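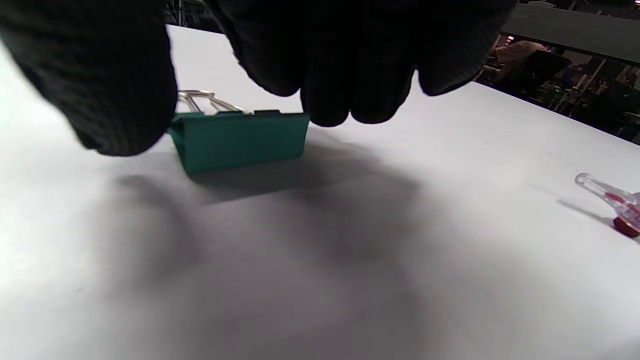 Gripper notes, part 4: thin things on a flat table

The arm has been able to pick up blocks since the spring. Blocks are easy. They have parallel sides, they stand well clear of the table and they don't mind being shoved a bit while the jaws close. Most of August went on the things that are not blocks, and mainly on binder clips, small pens, caps and anything else that lies low on a smooth white surface and casts a large shadow.

For anyone starting with this post: the arm is a five-axis kit from Roltby, bought second-hand and rebuilt with new belts in parts 1 and 2. The jaws are my own. The controller is a Nomska board running the stock motion firmware with my own grasp routine on top, on a bench in the shared workshop at Stesbridge. The code is the same as in part 3 except where noted.

What was wrong

The old routine found the object, moved the jaws to a point above its centre, went down to a fixed height, closed until the motor current rose, and lifted. The fixed height was 6 mm above the table. I had set it there early on after driving a jaw into the bench and bending the mount.

A binder clip on its side is a poor match for that. The sprung body is a wedge, wide at the open end and narrow at the fold, so jaws that close across it from the sides push it out towards the narrow end. The wire handles add a second problem. If a jaw lands on a handle the handle swings, the current rises early, and the routine reports a grasp when it has hold of a loop of wire. Sometimes the lift works anyway. More often the clip rotates about the handle and drops from a height that is just enough to send it off the bench.

I ran 34 attempts with the old routine, with the clip put down by hand at a different angle each time. It lifted and held 17 of them. I had expected worse, and I suspect the angles I chose were kinder than random ones would have been.

How a hand does it

I spent an evening picking up clips very slowly and paying attention to the order of things. A few points came out of it that I had not built into the jaws.

The thumb and the fingers do not arrive together. The thumb gets to its side first and more or less stays there. The fingers then close towards it. The object is pushed against something that is already in place, so it has less chance to slide.

The fingertips touch the table. They come down beside the object, rest lightly on the surface and drag inwards along it. The height of the grasp is set by contact. I never once judged it by eye.

The handles mostly get ignored. If I went for the body and a handle was in the way, the handle folded aside against the side of a finger and I carried on. A rigid flat jaw has no equivalent of that.

I repeated the exercise with gloves on, to lose some of the feel in the fingertips. It made me slower and the drag along the table became longer, but the order did not change. I took that as permission to build something with very little sensing in it.

The new jaws

The left jaw is now fixed for the purposes of closing. It is still mounted on the same carriage, but the gearing that moved both jaws symmetrically has gone and the right jaw does all the travel. This cost me 11 mm of maximum opening, which I can live with. It also means the centre of the grasp moves as the jaw closes, so the wrist has to shift sideways to compensate when picking up something wide. For a clip I leave that out.

Each fingertip is a separate part, printed in TPU, held on a short leaf of spring steel cut from a feeler gauge. The leaf lets the tip move upwards by 3 mm before it reaches a stop. When the arm comes down on the table the tips give, and the arm can overshoot by a millimetre or two without anything bending. The tip profile is a shallow chisel with a 1 mm flat at the bottom. I tried a sharp edge first and it curled after a day.

The spring leaves were the slowest part of the job. Feeler gauge stock does not enjoy being drilled. I ended up punching the holes over a block of hard maple and cleaning them up with a stone. There is a spare set in a labelled bag in my drawer, and I would ask whoever reads this from the workshop to leave it there.

A small lever switch sits above each leaf and closes at 1 mm of movement. That is the only contact sensing. I had looked at the thin force pads that Gallardo sells and decided that a yes or a no was enough at this stage. The switches go to two spare limit inputs on the Nomska board, which needed the input filter turned down from its default. With the default filter the board ignored anything shorter than 200 milliseconds, and by that time the leaf was already on its stop.

The new routine

The steps now run in this order:

Move above the object, offset so that the fixed jaw will land 4 mm clear of the body.
Descend at slow speed until either switch closes.
If only one has closed, continue for up to 1 mm more and then stop regardless.
Move sideways until the fixed jaw touches the object. There is no sensor for this, so it is a fixed distance taken from the camera estimate plus 2 mm.
Close the moving jaw at constant current.
Wait, then lift 5 mm and check that the jaw position has not changed.
Lift the rest of the way.

The check after 5 mm catches the wire handle case. If the jaws have hold of a handle, the clip swings when it leaves the table and the jaw position shifts by a few tenths of a millimetre. The routine then lowers, opens, turns the wrist by 30 degrees and starts again. It gives up after three attempts.

I have also changed which way the jaws approach. They now close across the fold and the open edge in preference to the two sides. With the wedge lying that way the force runs along the body and there is much less tendency to squirt. It does need the camera to know which end is which, and that took longer than the rest of the software together.

Shadows

The camera looks down from a post at the back of the bench. The lighting is overhead, and on a matt white surface anything that comes over the object darkens the area I most want to see. The jaws do it, and so does a hand. My first outline finder worked on brightness alone and was quite happy to treat the shadow of a clip as part of the clip. The estimated centre was then pulled to one side, always the same side, and for weeks I blamed the wrist calibration for it.

Colour works better. Shadow on white stays close to grey, so I threshold on saturation first and fall back to brightness only if nothing turns up. This is good for painted clips and coloured caps. It is no help for black clips or for the bright wire of the handles, which comes out as noise. For the painted clips that is welcome, as I only want the body.

Clear plastic is still a failure. The routine finds the coloured parts and has no opinion on the rest. With a transparent item that has a coloured cap it goes for the cap, which may or may not be a sensible place to hold it. A darker table surface would probably show the edges up better, but then I lose the benefit on everything else.

The other change was to take the picture before the arm moves in and not to look again until the grasp has either held or failed. I had been updating the estimate on the way down, and the updates got worse as the jaws came into view. Removing that loop deleted 200 lines and improved the results.

Results so far

I repeated the same set of 34 angles, working from the notes I had made the first time. The new jaws and routine lifted and held 30. Of those, a few needed a second attempt after the wrist turn, and I did not log which. I should have. The four failures were all with the open end of the clip facing the fixed jaw at a shallow angle, where the tip goes inside the body in place of meeting its edge. The moving jaw then closes on the fold, everything looks correct to the switches, and the clip slides off the tip during the lift.

Two possible fixes. One is a wider tip, which will not fit inside the body but will be worse at small caps. The other is to swap the approach round when the open end points that way, so that the moving jaw always takes it. The second is only software and I will try it first.

The current setting for closing is 180 mA on the moving jaw. At 220 mA the TPU tips start to roll outwards. If you are using a stiffer filament you can probably go higher.

Still to do

Replace the lever switches with something that has a shorter travel. Rewire the jaw loom, which is at present held to the forearm with tape. Log every retry. Find out why the wrist homes half a degree off when the workshop is cold in the morning, which I have been putting off since part 2.

The jaw files and the routine are in the usual folder, with the spring leaf drawing as a separate sheet. The hole spacing on revision B of that drawing is wrong by 0.5 mm. Use revision C.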